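Brillgate Neighbourhood News
Kitchen cupboard clear-out – bring your spare cups

26/03/2018

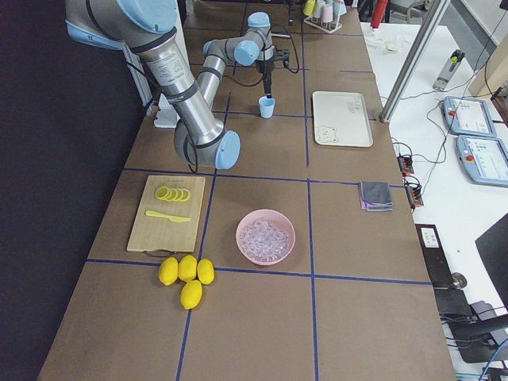 What are we collecting this time?
Cups, mugs and small plates, for the hall kitchen and the Bikunano supper nights.

Quick one this month, sorry, am writing between school pickup and the dentist. The hall cupboard is down to the odd ones again. February supper ran out of cups before the second pot of tea was even poured and people were drinking out of the sugar bowls. Not a great look when half the street had turned up for the first time.

So. What we want:
Cups and mugs with handles on. Any colour, doesn't have to match anything.
Side plates, the smaller the better, the shelf is shallow.
Teaspoons. Always teaspoons. Where do they go.

What we don't want – chips, cracks, anything with a metallic rim (someone will microwave it), wine glasses, travel mugs with no lid. Also no more gravy boats please. We have 5.

Drop off is the side door of the hall on Van Wyk Street, between 3 and 5 in the afternoon, any weekday until the end of term. Box is just inside on the left. If the door's locked, knock on the kitchen window, and if there's no answer then take it home again and try tomorrow. Last year a bag got left on the step and it rained and then the bag went, cups and all.

Wrap things in newspaper if you can. Tea towels also good, but put your name on them if you want them back, we had a whole pile left over and they've become hall tea towels now. Favourite one has a map of lighthouses on it.

Anyone free to help wash up what comes in, we could use two pairs of hands for a couple of hours after drop off. The hot water is working agian, the new tap is a bit fierce so stand back a bit.

Leftovers go to Ziva, the op shop next to the bakery. They've said they'll take up to four boxes but only if it's clean and sorted, so no mystery bottoms-of-drawers.

Next supper is soup and bread. Bring a bowl for yourself as bowls are a seperate problem and I'm not starting on bowls until the cups are sorted. Gold coin at the door, kids free, dogs outside on the grass.

Also the noticeboard key is missing. If it's in your coat pocket, pop it in the cup box.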